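**Anyone know what all the police were for near the Kallio St shops last night?**

**wattle_and_daub**
Came home from late shift on Wednesday and there were 3 cop cars across the entrance to the Kallio Street car park, lights going, tape over the bottle-o end. Had to go the long way round past the footy oval. Neighbour reckons it was a break-in, the bloke at the servo reckons someone got hurt. Does anyone have the real story?

**Broveck_Baz**
Break-in at the bike shop. My sister-in-law works at the bakery two doors down and she couldn't get in to start the ovens until after six. Back door jemmied, till gone, a few e-bikes gone.

**tilly.m**
It was more than a break-in Baz, there was an ambulance. I saw it from my balcony at 12:30 or so. One person walked to it on their own two feet, so hopefully not too serious.

**Broveck_Baz**
> there was an ambulance

Fair enough, I only heard the bakery version. Could've been the security guard?

**venla_p**
Hi all, Venla Pesonen here, I run the alterations place upstairs from the bike shop. It was a break-in, and the person the ambos looked at was the guard, who cut his hand on the glass. He got 7 stitches and was home by breakfast (I rang him!). Please don't spread the stabbing rumour that's on the Wumlow page, nobody was stabbed. Police have asked anyone with dashcam from Kallio St or Jedari Parade between midnight and one to ring the station.

**wattle_and_daub**
Thanks Venla, that's a relief. Glad he's okay. I'll check my dashcam but I think I got there too late for it to be any use.

**grumpy_on_jedari**
That's the third one since February. I've been saying for ages the lights in that laneway are hopeless. Rang council, got a reference number, heard zip.

**tilly.m**
Lights won't stop someone with a crowbar, grumpy. They did the chemist in broad daylight.

**grumpy_on_jedari**
Didn't say they'd stop everyone. I'd just like to see my own feet when I walk the dog. And a camera that works would be nice, the one on the corner has been pointing at the sky for 18 months.

**joni_t**
Agree with grumpy on the lights, sorry Tilly. I lock up at the Broveck end most nights and it's pitch black from the bins to the ramp. I've changed our back door over to a proper deadlock with a steel plate and it cost a lot less than the excess on the insurance would have.
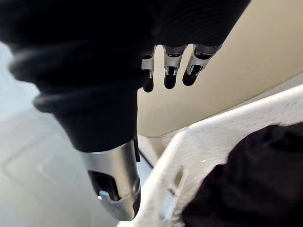

The locksmith also told me to write down serial numbers for everything in the place and keep the list at home, so that was my Sunday gone. Took 12 pages! But if your bike or tools get pinched and turn up later, the cops can only hand them back if you can prove they're yours.
– Joni Toivonen

**Broveck_Baz**
Good tip on the serials. Where on an e-bike do you find it?

**joni_t**
Usually stamped underneath near the pedals, Baz. Flip it over and give it a wipe.

**tilly.m**
Okay, I'll give you the lights. Grumpy, post your council reference number and I'll ring and quote it too.

**grumpy_on_jedari**
Will dig it out after tea.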